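Grovar Teaching Method

The Grovar teaching method is a procedure for showing a robot arm a manual task by remote control, developed at the Hemmin workshop in Carkville. An operator moves the arm through a task many times, and the recorded movements are then used to train a control program that attempts the same task without help. The method belongs to the wider family of techniques known as learning from demonstration.

Background

Robots in factories have long been taught by hand. In the older form of this work, often called lead-through teaching, a person takes hold of the arm, guides it to each position, and stores that position in memory. The robot repeats the stored path exactly. The approach suits welding and painting, where each part arrives in the same place, but it serves poorly when objects vary in shape or location.

Remote control, or teleoperation, separates the operator from the arm. The operator may use a handheld controller, a headset, or a second arm of matching shape. Camera views and joint positions are stored together, so that each movement is tied to what was in view when it was made.

Tabletop tasks

Much of the Grovar work concerns picking up and sorting household goods on a table. Drink cans and packaged snacks are common choices. A can lying on its side presents a different problem from one standing upright, as it may roll when touched, and a flat wrapper gives the fingers little to grip.

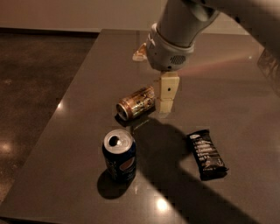 Carkville, April 10, 2026

A gray arm with beige gripper fingers over a glossy tabletop. A copper-and-gold can lies on its side near one finger, with an upright Pepsi can and a black snack bar wrapper also on the table.

Glossy surfaces are kept in the task set on purpose. Reflections of ceiling lights and the shadow of the arm change the camera view from one demonstration to the next, and a program trained only on dull, evenly lit surfaces may fail elsewhere.

Recording procedure

A standard set contains 30 demonstrations of one task. Objects are moved to new positions after every 5 demonstrations, and operators change after every 10. Failed grasps are kept and labeled separately. The full Carkville collection, known as Loller, holds 3,000 demonstrations.

Limitations

The quality of the trained program depends heavily on the operator. Hesitation and needless movement are copied along with useful motion. Operators working by remote control also lack a direct sense of touch on most equipment, and light cans can be dented before the pressure is noticed.

See also

Lead-through teaching
Teleoperation
Loller collection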